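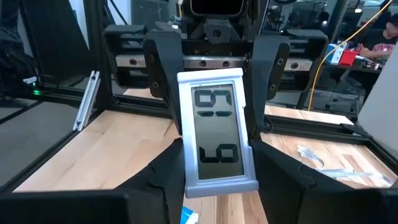
How many demonstrations do we need before it is worth starting a training run? I would say 300 clean ones for a single task, and I would hold off until we have them, even if the queue for the training machine happens to be empty.

April 25, 2021, Urketstead bench notes

I asked myself that question over coffee this morning and thought I had better write the answer down, as three different people have put it to me since March and I believe I gave each of them a different number. The first batch we trained on was much too thin, and the policy learned one lovely grasp and used it for everything, whether the object was standing up or lying flat on its face. It was charming to watch the first time and rather less so by the tenth.

We are up to 820 episodes over all the Tralari tasks now, which sounds grand until you sort them. The handheld display task is the one I care about this week. The unit gets pinched upright by its sides between the padded fingers, screen toward the wrist camera, and I want the big characters to be readable at the moment of the grasp. On the good takes you can read the 07 and the LO on the gray-green screen without any trouble. There is a bit of glare near the top of the glass, and I have decided to leave the lights alone, because the policy will meet glare sooner or later and might as well meet it young.

Things I want us all to do the same way from here on:

Start with both grippers open and well clear of the table. Count to 4 before moving, so the trimming script has something still to hold on to.

Close slowly. Margit Nyitrai has the nicest hands for this of any of us, and if you have never watched her teleoperate, please do — she lets the fingers settle before she lifts, and you can pick her episodes out of the plots without looking at the operator column.

If you fumble, keep recording and recover if you can, then tag it "recovered" in Bíró. I deleted a lot of mine early on out of plain vanity and I regret it now.

The Jiltitz exporter still drops the last few frames of the wrist stream on long episodes. I spent over an hour on it after lunch and got as far as deciding it is the buffer flush and not the camera driver. For now, hold the final pose a little longer than feels natural.

Still to do: rename the tasks so "display_hold" and "hold_display" stop being two folders (my fault, sorry), check the left wrist calibration against the March values, and ask Margit whether she can spare me the bench tomorrow morning for another round of display takes.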